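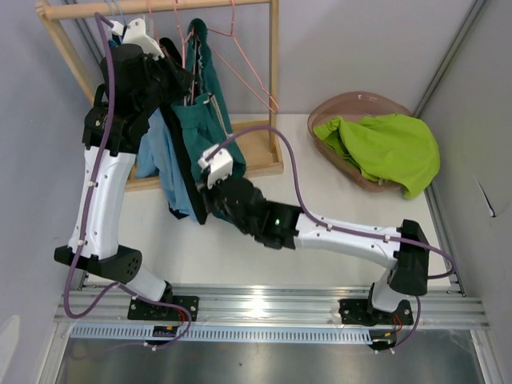
## Student robotics: clothes rack task, progress to July 2022

The Plultelcombe student robotics club has moved its two-arm station on to clothing. The task, set for the Savudholm open day in August, is to move garments between a wooden rack and a basket using both arms. Garments are hung on wire hangers and differ in cut and weight, so a grip that suits one often fails on the next.

Control runs on the Skestitz software, which the club took over from last year's group. Both arms are driven by hand during practice and the joint positions are logged. The log now holds 796 runs. The target before training the final model is 3000, and at the present rate that will need extra sessions over the summer.

Changes since the last issue:

- The purple cables are held to the upper links with white zip ties, with a free loop left beyond each elbow. Check the loop before moving an arm through its full range.
- Both arms share one grooved aluminium rail. Do not loosen a base plate without repeating the calibration.
- Runs are now limited to 2 minutes. Longer ones are stopped and marked as failed.

Thin straps and drawstrings remain the main fault. The gripper closes on the strap, the hanger swings, and the second arm misses its hold. The Dimaculangan method, which steadies the lower part of the garment first, is being tried on the next batch.

There are 15 places for new drivers in August. No programming is needed. Names should be added to the list by the workshop door.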